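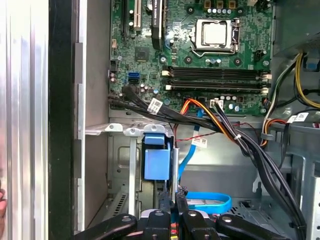 The old desktop we've been practicing on, four memory slots and way too many cables.

6 min read

So I've been teaching a robot arm to take apart a computer, and I have opinions now.

Some background if you're new to the blog. I spend my weekdays at Zirasine, where we pull parts out of retired office machines so they can be reused. Since February I've also been the person who sits at the remote control rig a few afternoons a week, steering an arm through the same jobs I do by hand. The arm copies my hands (well, a sort of two-second-delayed, slightly drunk version of my hands, until they fixed the settings), everything gets recorded, and those recordings are what the robot learns from. We call each one a demo. As of this week I've done 884 of them and my shoulders would like a word.

The job everybody asks me about is memory sticks. Put one in, take one out. You'd think it would be the easiest thing in the whole case! You push the little white latches open, the stick pops up, you lift it. With my own fingers it takes me no time at all. Through the rig it took me most of the first afternoon to seat one stick properly, and I only knew it was seated because I walked over and looked.

What I was missing was the click. I had no idea how much I lean on that click. On our first controllers you couldn't feel anything, so I'd be pressing and pressing and staring at the monitor, wondering if the board was bending. Then we got the Olari handles, which push back a little when the gripper meets something solid, and my demos got so much better in one day that we threw out 502 of the old ones. I was a bit sad about it. Those were my 502.

Cables are still the worst part. I'll take memory over cables every time. A motherboard stays where it is, but a loop of SATA cable goes wherever it feels like, and if you brush it with the side of a gripper finger on your way down it moves and now your next move is wrong too. The blue ones at least show up nicely on the wrist camera. The black ones all run together into one big lump, and I've grabbed the wrong one more times than I'm going to admit on here.

A few things I've changed about how I work, in case anybody else is doing this:

I slow down before contact. I used to swoop in, because that's how I move normally, and the robot learned to swoop. Watching it do my own bad habit back to me was pretty embarrassing — like hearing your voice on an answering machine.

I keep my mistakes when I fix them. If I miss a latch and then back off and try again, that demo stays in. The first batch we trained on was all clean runs, and the robot had no clue what to do once it was half an inch off. It just sat there squeezing air.

I also quit doing long sessions. After an hour my hands get lazy and you can see it in the playback.

We did try the other way too, where you hold the arm itself and walk it through the motion. Jokum, the smaller arm, is set up for that. I love it for big moves like swinging over to the parts bin, and I can't stand it for anything inside a case, where my own hand blocks my view of the slot. The folks over at Westerberg swear by it, so maybe I just need more practice. Or smaller hands.

Next up is power connectors, which have that clip you have to squeeze while you pull. I did a handful of tries yesterday and got one out. One! I'm going back in tomorrow with more coffee, and I'll post about it once I have something better to report than that.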